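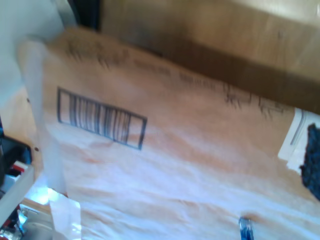
Carton at the receiving station, printed barcode and plastic film on the face.

Helel R2 Receiving Station
Assisted carton intake for small stockrooms and back-of-store areas

Overview

The Helel R2 is a bench-height station for the first job of the day in most stockrooms: getting a carton identified, opened and emptied. It combines one arm, a turntable, a fixed code reader and a touch panel. One person runs it and stays within reach of it.

Customers ask us whether the R2 will do receiving by itself. It will not. It does part of the job well, part of it slowly, and part of it is still done by hand. The sections below say which is which, so you can decide if the station suits your work.

What it does unattended

Turning a carton until the code faces the reader. The turntable and arm do this together. A carton with one printed code on a side panel is normally read in a few seconds.

Matching the code to an open purchase order. The station talks to Pledance Stock directly and to most other systems through a shared folder.

Cutting tape on the top seam. The blade depth is set per carton type and saved.

Moving an empty carton to the flattening chute.

What it does with help

Reading through film. Stretch wrap and loose poly sheet throw glare onto the print and wrinkle across it. The R2 makes up to 5 attempts from different angles, then stops and asks. Most operators pull the film back and press Resume.

Telling labels apart. Many cartons carry a code printed on the board and a separate stick-on label. You choose which one counts when you set up a supplier. Until that is done, the station asks every time.

Lifting out the contents. Rigid items in rows are fine. Bags and anything packed with loose paper are slow, and we suggest doing them by hand.

What it does not do

It does not remove stretch wrap from a pallet. It does not judge damage, other than to flag a carton that measures out of square. It does not put stock on shelves. Hanging tape ends can catch on the turntable lip and should be trimmed or folded under before loading.

From the test site

The Sæther warehouse ran an R2 in its returns area for 50 working days. Lovisa Engebretsen, who manages the area, fed it the same mixed cartons her staff were handling at the next bench. Over 1,000 cartons went through. Clean printed cartons were handled at close to the speed of a person. Film-covered and re-taped cartons took longer than doing them by hand, and by the end of the trial her team was sorting those out before they reached the station.

"I would not give up the second bench," she told us. "I would give up holding the scanner."

Her notes led to two changes now standard on all units: a wider lamp hood to cut glare, and a foot pedal for Resume — operators usually have both hands on the box.

Specifications

Drive: electric, single phase
Turntable load: 120 lb
Arms: one
Code types: common 1D and 2D, printed or labeled
Reader: fixed, with adjustable lamp hood
Blade: retracting, replaceable without tools
Stop controls: front panel, rear panel, pedal
Mounting: floor bolts or locking casters

In the box

Station and arm, turntable, reader with hood, touch panel, foot pedal, blade pack, floor bolt kit, printed quick-start card. Casters are ordered separately.

Setup and training

Installation is done by Ronholm technicians and takes one day. The second day is spent entering your suppliers and carton types. Bring the awkward ones. A station set up only on new, square cartons will stop often in its first week.

Njål Fjeld runs operator training on site. Two people per shift is enough for most stockrooms.

Common questions

Can it run overnight?
No. The blade locks if the operator has not touched the panel or pedal for a set period.

Is there a version for the home?
No. Yavuz Ertürk in our development group has tried the arm on parcels and grocery bags, and the results are not good enough to sell.

Will older units get the new lamp hood?
Yes. Units shipped before February can be fitted with it at the next service visit.

Ordering

Contact Jaime Pacheco for quotes and lead times. For parts and service, contact Joaquim Patrício and have the serial number from the rear panel ready.

Page updated May 19, 2018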